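Home | Issues | Authors | Submit | Contact

Jan 9, 2019
Mohsin Hayat and Hammad Talpur

4.2 Tracking loss during table-clearing demonstrations

The Zerico policy was trained on demonstrations recorded with hand-held grippers, each carrying a square marker from which its position is recovered. We collected 2602 demonstrations in all. After training, the arm closed its fingers short of the dish in a large share of trials, and twice it struck the table hard enough to trip the force limit. We first blamed the wrist calibration and repeated it in December, with no change in the result.

The fault was in the training data. When we replayed the recordings against the raw video, 1095 of them had at least one stretch in which the marker on one gripper was lost and the software filled the gap with a straight line. Most gaps were short. The longest lasted 55 frames, and in that time the recorded hand passed through the tabletop, which the real hand could not have done. The policy had learned from these paths along with the good ones.

Marker loss had two main causes. The first was the angle of the hand. When the operator turned the wrist outward to reach over an object, the marker tilted away from the head camera and its corners could no longer be found. The second was glare, which washed out the white squares at some positions in the room. Figure 5 gives the operator's view with the grippers held low and the table ahead. 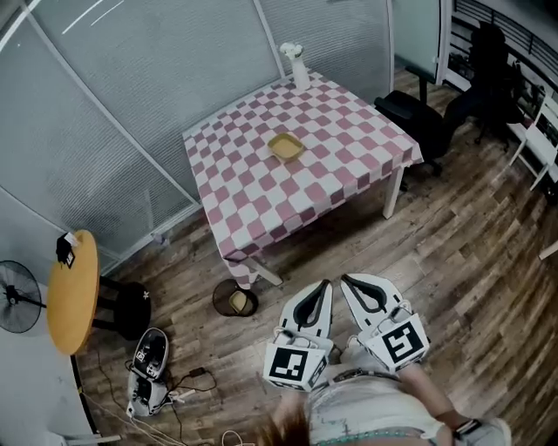 Figure 5. Operator's view at the table. Each gripper carries a marker with its own pattern.

The software did log a warning for each gap, but the warning went to a file that was not checked during collection. We have since changed this. The recorder now sounds a tone when either marker is lost, and any demonstration with a gap longer than five frames is rejected on the spot. Operators found the tone annoying at first – Talpur asked for a lower pitch – but rejected takes fell within the first sessions.

We did not try to repair the affected recordings. They were removed, and the policy was retrained on the remainder with the same settings. Contact with the tabletop is treated separately in Section 4.3.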